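Trunda – a tabletop tidying set

README, updated Thursday, November 19, 2020
Maintained by Dorota Sadowski and Dale Hiebert

What this is

Trunda is a set of notes and photos on small household things and the low tables they end up on. Each entry covers one table in one living room: what was on it, where the pieces belong, and what order they went back in. There are 276 entries from 32 homes. The first batch was put together in August.

What's in an entry

notes.txt – the items in plain words, one per line
places.txt – the home spot for each item (shelf, drawer, box, stays put)
photos – up to three views

Colour names are kept simple. Red and pink-red are both filed under red. Cups go under cup whatever their size, and card games go under games along with the big boxed ones. Cords and cables share one heading.

Entry 111

A black table in a living room, near the window and the TV stand. Small plastic cups, a little card box, board games on the low shelf. Home spots: card box to the shelf with the other games, cups nested and back to the kitchen, wall plate to the hardware drawer. 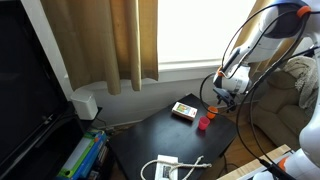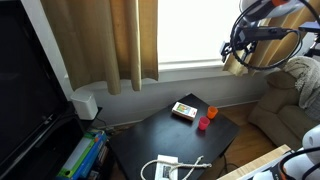 Black tabletop, entry 111.
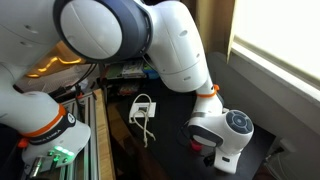
Saoirse Flanagan wrote back after trying the home spots at her own place that small card boxes shouldn't share a shelf with the big games at all, they slide behind and you don't see them again until you move. She keeps hers in a shallow tray and would like tray added as a home spot.

Tray is in the list as of this version. Older entries haven't been changed, so entry 111 still says shelf.

Known gaps

Glossy dark tables are harder to label near a bright window. If you can't make out an item, write unsure and leave it – please don't guess from the other photos.

Wall plates, hinges and other hardware turn up in a few entries and the home spot varies. Use whatever the household gave.

The Drorbridge homes have no places.txt yet. Krystyna Szewczyk has the paper sheets and is typing them up.

Use

Free for home and classroom use. Credit Trunda and give the entry number. Corrections go to Dale, with the entry number in the subject line.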